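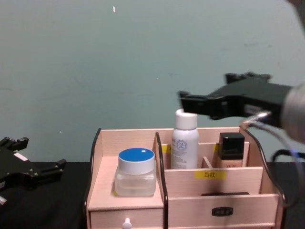
Visit report: Grandon storage and home fair, 19/05/2025

Grandon has two halls. The big one is kitchens and wardrobes, and I gave it less than an hour. The small one is where the makers of boxes, trays and desk furniture are put, and that was what I came for. Entry was $20, with a coat check by the side door.

The Drodov stand was near the back, next to the coffee bar. They sell desktop organizers and not much else. Poul Bech was looking after the stand and let me pull things open for as long as I liked.

The piece I spent the most time with was the pale wooden one with dark brown trim along the curved tops of the sides. It has a low open compartment on the left and a taller section on the right, split up by dividers. Underneath are drawers: a small one on the left with a round white knob, and a wide one on the right with a dark rectangular pull.

It was set up with cosmetics. A clear jar with a blue disc on its lid stood in the low part, and a tall white spray bottle and a rectangular bottle with a black cap were in the slots on the right. I liked that the tall things go toward the back. On my own dresser they end up in front and I knock them over reaching for the hand cream.

The front panel on the right has a yellow label reading 口红, the Chinese for lipstick. There are small yellow tags inside as well, behind the bottles. I asked if labels could be ordered in other languages. Bech said yes, but the minimum is 100 sets, so that is for shops - a single buyer would do better with a label maker.

The drawers ran well on the piece I tried. The wide one would take brushes lying flat. The low compartment is the part I would use most, for jars and anything with a heavy base. I would have liked a second low compartment and one less tall slot, but Bech said the layout is fixed for this year. The price is $24 at the fair. Postage is extra.

Two stands down was Brynjólfsdóttir, with stacking trays in felt. Nice colors, but they sag in the middle when you put a full bottle on them. Nonuvier had acrylic drawers and a long line of people waiting for a free sample. I did not wait.

At the end of the afternoon there was a short talk by Tanveer Swati on fitting out small bedrooms. The room holds 400 and was less than half full. Most of it was on wardrobes, but the part on dresser tops was useful. Swati's advice was to take everything off, stand it in order of height, and measure the tallest bottle before buying anything. I wrote that down and measured mine when I got home.

Parking is behind the small hall and free after lunch. The next fair is in February, and tickets are sold at the door only - bring cash for the coffee bar.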